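Bimanual cell: right arm drops out of position hold mid-episode

Forum > Hardware and Safety > Faults

kvido_l
Two-arm tabletop cell, teleoperated, kitchen pick-and-place tasks. Twice in December the right arm lost position hold during an episode. No error on the operator screen. The arm sagged until the gripper was resting on the table, and the left arm carried on tracking its leader as if nothing had happened. The status light on the right base stayed red both times, but it is red in normal running too, so it tells me nothing.

Log excerpt from the second event, right arm, shoulder joint:
bus voltage nominal
following error 2, 2, 3, 193, then no further frames
last frame index 2,708

Power cycling brings it back. I have swapped the supply with the left side and the fault stayed on the right.

c_barbieri
Which joint stops reporting first? If the whole chain goes quiet at once, look at the cable. If only the shoulder goes, look at the shoulder.

kvido_l
Whole chain, within one cycle. I had assumed that was the driver giving up after the shoulder timed out.

brunello.m
Thermal. We had the same thing on the Orlandini cell. The shoulder holds the full reach of the arm for minutes at a time, the drive trips, and the firmware is bad at telling anyone. Put a temperature column in your log before you touch any wiring.

c_barbieri
A thermal trip on one drive does not silence the others on the chain. They would keep sending frames. I don't see how heat explains this log.

brunello.m
It does if the driver closes the port on the first missed reply. The Vernby build we ran did exactly that.

tnegri
Can we see the cell in normal use? Arm pose and cable run would help.

kvido_l
Current setup, both arms up, on the task that was loaded for the second event. Objects are a gray container, a cutting board, a banana and a small orange piece. The right arm does the pick.
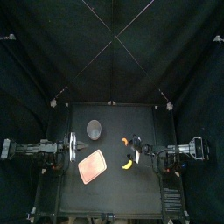
Right arm working near the banana, left arm over the cutting board. Cables loop at both bases.

The loops at the right base are the original ones and have not been re-dressed since the cell was built. Temperature is now logged as brunello.m asked. Highest shoulder reading over a full session was well under the trip point.

tnegri
I'd start with those loops. They sit over the side rail directly under the arm. Run the base joint through its travel by hand with the torque off and watch whether anything pulls at the connector.

m_farina
Leaving the cause aside for a moment. You have an arm that goes limp with no alarm and a second arm that keeps moving in the same space. That is a bigger problem than the dropout. Whatever you find, the missing-frame condition on either arm has to stop both.

kvido_l
Agreed in principle. My concern is that a hard stop on both means two arms sagging in place of one.

m_farina
Then don't cut torque on the healthy one. Freeze it at its last commanded position and alarm. Cut torque only from the e-stop. We use a 900 ms limit on the alarm and a much shorter one on the freeze.

brunello.m
900 ms is far too long for anything with hands near it.

m_farina
It is the alarm, as I wrote. The freeze comes first. And hands should not be in there with torque on.

kvido_l
Update. Did tnegri's test. At the outer end of the base travel the loop snags on the rail and the data connector tilts in its socket. With a terminal open on the port I could drop the whole chain by moving the base joint a few degrees back and forth. Connector latch is worn on one side. New cable from Estel fitted, loop shortened and tied down behind the base.

Freeze on missing frames is in for both arms. Tested by unplugging each data cable in turn; the other arm held.

c_barbieri
So cable. Check the left one as well, it has presumably had the same travel.

brunello.m
Fine, cable on this one. I would keep the temperature column.

kvido_l
Keeping it. Left latch looks sound but I have ordered a spare. Leaving the thread open until the right arm has run a few weeks without a dropout.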